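About Prundik

Prundik sets up, rents out and looks after two-armed robot workstations for colleges, workshops and small research teams. We started with one bench in a rented unit and now work from 900 square metres on the Ronum estate, where we build the tables, write the software that runs on them and train the people who will use them.

We do not make robot arms. We buy arms and hands from established manufacturers, fit them to a table of our own design, and supply the whole thing wired, tested and ready to switch on. Customers come to us when they have a task in mind and do not want to spend a year getting two arms to work safely over the same surface.

What we supply

Our main product is the Zamuso bench. It consists of two arms, two hands, a work table, a controller and the Zamuso software. The arms are mounted so that both can reach the middle of the table. The work surface can be changed, and most customers own more than one: a plain top for general handling, a top with fixing holes for assembly, and a top for paper and paint.

The bench is sold outright or rented by the term. A rental includes delivery, setting up, two days of training and telephone support. At the end we collect it, clean it and check every joint before it goes out again. If you decide to keep the bench, part of what you have paid in rent comes off the price.

We also sell task kits. A task kit is a box of ordinary objects, a set of starting positions and a written guide, so that a class or a team can begin work on the first morning. There are kits for sorting, folding, pouring, fastening and brush painting. The brush painting kit is the one visitors ask about most. It contains calligraphy brushes, a rack to hang them on, paint dishes and a supply of paper. It was first put together for an art and design college that wanted engineering and painting students to share a course, and it has been revised twice.

Painting is a good test of a bench. A brush tip bends, so the arm has to come down to the paper at the right height and keep to it. Too much pressure spreads the hairs and too little leaves gaps in the stroke. The paper also moves and wrinkles. A student can see straight away from the sheet how a stroke went, which makes the lessons easier to follow than a page of readings.
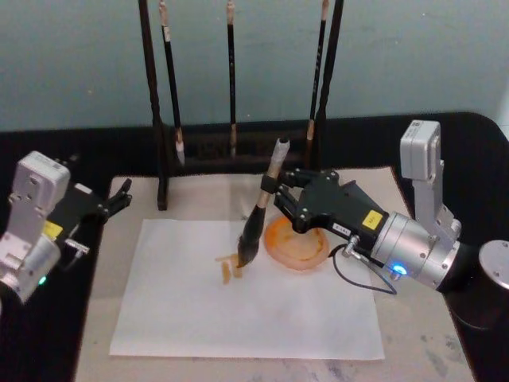 Brush painting on a two-armed bench. The right hand holds the brush, with the orange paint dish beside it.

How a bench is taught

A new task is normally taught by demonstration. A trained person guides the arms through the job, and the software keeps a record of each attempt. These records are then used to prepare the bench to do the job without guidance. For a simple pick and place job a customer may need only a short session. Painting takes longer. The current set of strokes supplied with the brush kit was built from 1,973 recorded attempts, all made on our own premises, and customers can add their own to it.

Records made on a customer's bench belong to the customer. We do not copy them or look at them unless we are asked to help with a fault.

Where we work

Design, assembly and training are at Ronum. Servicing and spare parts are handled from our second site in Kļaviņa, which opened in January and holds stock of all common parts, including fingers, cables, table tops and brushes. Repairs under a rental agreement are free, apart from damage caused by using the bench outside the limits in the handbook.

Training is given at Ronum or at your own site, in groups small enough for each person to have time at the controls. No programming is needed for the basic course. The advanced course covers writing new tasks and does assume some experience of it.

Servicing

Each bench is due a service after every 1,000 hours of running. An engineer checks the joints, the hands, the cables and the emergency stop, and replaces anything that is worn. The visit takes half a day. Owners who bought their bench outright can take out a service plan or pay for each visit.

What we do not do

We do not supply benches for heavy lifting, for food production or for outdoor use. We will tell you at the first meeting if your job needs a different sort of machine, and we can usually suggest the kind of supplier to try.

Visiting us

Customers are welcome to see a bench at work before ordering. Visits to Ronum last 3 hours and include time to try the controls. Please bring samples of anything you would like the arms to handle, provided each item can be lifted comfortably in one hand. Parking is at the rear of the building and the entrance is step-free.

To arrange a visit or ask for a price list, use the enquiry form on our contact page.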